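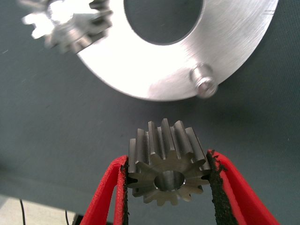
Small gear and ring plate, Prata workshop

Evening Course Assistant and Learners Wanted, Clock and Small Mechanism Repair

The Prata workshop is looking for one course assistant (part-time, paid) and for learners who wish to join our next evening course in the repair of clocks, kitchen scales, music boxes and other small mechanisms. The course starts in September and is organised together with the Clandidis adult learning centre. Please read the whole text before you write to us, as the two applications are different.

About the workshop

Prata is a small repair workshop on the upper floor of the old Zavik mill. We opened with one bench and a box of donated alarm clocks. Last year 383 objects were brought to us by people of the town, and most of them went home in working order. We do not sell new clocks and we do not buy old ones. What we want is that more people in Zavik learn to open a thing, understand it and close it again without fear.

The assistant position

The assistant works 9 hours per week, on two evenings and one morning. The contract is for the length of the course and can be made longer if both sides agree.

Your tasks will be:
- to prepare the benches and lay out the tools before the learners come
- to help the teacher during practical work, mostly with beginners
- to write down which objects come in, who they belong to and what is the fault
- to order small parts, oil and cleaning paper from our supplier Brorkix
- to answer messages from the public on the morning shift

We would like you to have:
- some practice with hand tools, it can be from a hobby
- patience with people who ask the same thing many times
- good spoken English, and if possible one more language, as our learners come from many countries
- tidy handwriting, because the tags on the objects are still written by hand

A diploma is not necessary. If you have repaired things at home since you were a child, please tell us about it, it counts for us. The teacher will show you the tools we use and you will have 2 paid training evenings before the course begins.
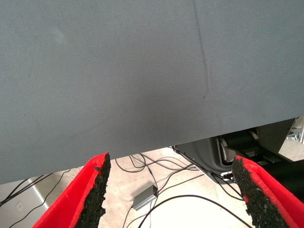
The learner places

The course is for adults of any age. You do not need to know anything about mechanisms. In the first weeks everyone works on the same simple alarm clock, which we provide. After this you may bring your own object, if it fits on the bench and has no mains cable. We cannot accept cuckoo clocks this time, they take too long.

The fee is 87 euros for the whole course and it includes the materials. People without work, students and pensioners may ask for a lower fee. You do not have to explain your situation in detail, one sentence in your message is enough.

Please come in clothes with tight sleeves and tie back long hair. If you wear glasses for reading, bring them also when you think you will not need them. The mill has a lift but the door of it is narrow, so tell us if you use a wheelchair and we will hold your lessons in the ground floor room.

How to apply

For the assistant position, send us a letter of one page and a short list of your past work. We do not need a photograph. Write "Assistant" in the subject line.

For a learner place, send your name, a telephone number and the evenings when you are free. Write "Learner" in the subject line. Places are given in the order in which messages arrive, and we keep a waiting list.

Both kinds of application must reach the Clandidis office by Mon 7 March. We invite the candidates for the assistant position to a short talk and a small practical task at the bench. All applicants will get an answer from us, also when it is a no.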